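Furkby diary, the Christmas catch-up

26 December 2021

I'm full of cold potatoes and cheese, everyone else is asleep in front of a film, so I thought I'd finally write up what the robot club has been doing since October. Sorry it's been so quiet on here!

Quick recap for anyone new. There are a handful of us at Furkby who meet after work and muck about with robots, and this year we signed up for the Warkelent challenge, the simulation league (the one you can do without owning a robot, hooray). You get a two-armed robot in a pretend room and it has to pick things up and put them where they're meant to go. Sounds easy. Our first proper run scored 129 points out of a possible 900, and I'm fairly sure a good chunk of those were for turning up.

Most of October went on the grippers. Noémi Oláh had written a lovely bit of code for closing the fingers, and I'd written a less lovely bit for getting the arm there in the first place, and the two did not get on. My arm would stop a whisker short, her fingers would shut on thin air, and then we'd both sit there scrolling through the log. 2,635 lines of it, one evening. I read the lot on the bus home and felt sick.

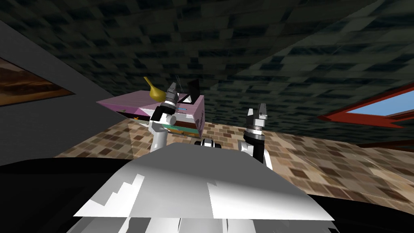

Anyway, the fix was embarrassingly small. I'd been measuring from the wrist and Noémi had been measuring from the fingertips, so of course we never met in the middle. Once we'd agreed on fingertips the score went up to 407, and Magdolna Dobos (who runs the club and doesn't get excited about much) went out and bought us all chips!

What still drives me up the wall is using both arms at once. If I let them plan separately they clonk into each other, and if I make them take turns we run out of time. Magdolna thinks we should give one arm the right of way, a bit like a roundabout. Noémi wants to start the whole planner again from scratch, which I'm trying to be grown up about as it's my planner.

We're back at it in the new year. I've promised to tidy up my code before then, and so far I have renamed one file. If you've done Warkelent before and got the two arms to behave, please leave me a comment, I'll read anything. Right, there's half a trifle in the fridge and I can hear somebody moving about in the kitchen.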